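Search the shop
Search term
Go

Remari Two-Arm Sorting Table — Club Edition

Reading time: 4 minutes

If you run an after-school club, or help with one, you'll know the difficulty with robot arms. The small ones that schools can afford tend to wobble and then get put in a cupboard, and the big ones come with a manual meant for a factory. We wanted something in the middle, a table that a group of teenagers could gather round and argue over and be properly proud of, and after a good deal of fiddling (and a good many cups of tea) the Club Edition is what we now send out.

It has two black arms mounted on opposite sides of a wooden tabletop, so two pairs of students can work on one job. Each arm has a two-finger gripper, and each gripper has its own small camera, which gives the students the close view as well as the wide one. Most clubs begin with coloured containers and ask the arms to move things between them. It sounds terribly simple until you've tried it! 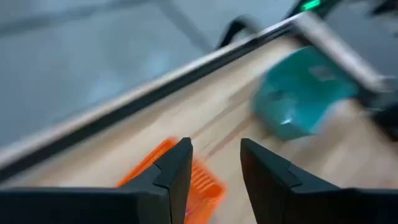

Wrist camera view on the move, with the orange and teal containers on the table.

The table was first tried out by the Zustgate robotics club, who meet at half past four and have been kind enough to let us pester them ever since. Their project for the Dufour Cup is a sorting task, and they have kept a proper logbook of it, 54 pages at the last look, with drawings in the margins and one rather fierce disagreement about elbow angles. We learned more from that logbook than from any of our own notes, and the chapter on gripping in the printed guide is largely theirs.

Gripping is where the time goes, I'm afraid. Students nearly always want to start with the long sweeping moves — quite right too, they're fun — but the fingertips are what decide whether the thing is picked up squarely or goes skidding off. We suggest starting with small objects of different shapes and letting each student have a go at closing the fingers slowly before anyone writes a full routine.

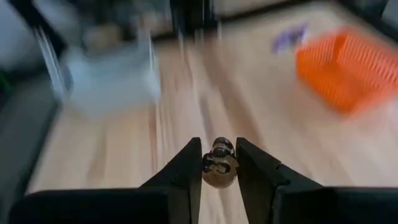 A small brown object held between the fingertips.

What you get: the tabletop and its black metal frame, two arms on their base plates, two grippers with cameras, cables, the Rostuvar control software with a licence for the whole club, and the printed guide with 11 graded projects. The first few can be done in a single session. The last two are meant to fill most of a term, and we'd be lying if we said every club finishes them. Containers and small pieces are not in the box, as most clubs like to find their own.

Do leave room on both sides. The elbows swing out past the edge of the table when the arms fold, and students forget this when they're leaning in to look. Allow some 2 metres of clear floor if you have it, and mark a line for people to stand behind.
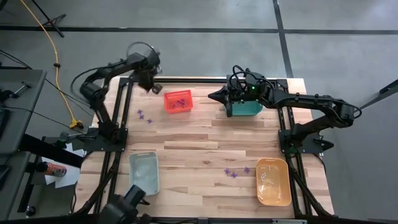 Cúc Thân wrote to us in May that her group had spent three sessions with only one arm running before they dared switch on the second, and that she would tell any new club to do the same, as the students were far calmer once they had watched one arm make all its mistakes alone. She also asked for a shorter routine to begin with, and Project 1 has been rewritten with that in mind.

Clubs entering the Dufour Cup may borrow a second set of fingertips for the competition month at no charge. Just mention it when you order, and tell us how many students you have so that we can send enough copies of the guide. Spare parts are kept in stock and the order code for the full table is RM 272.

Shared 272 times
11 comments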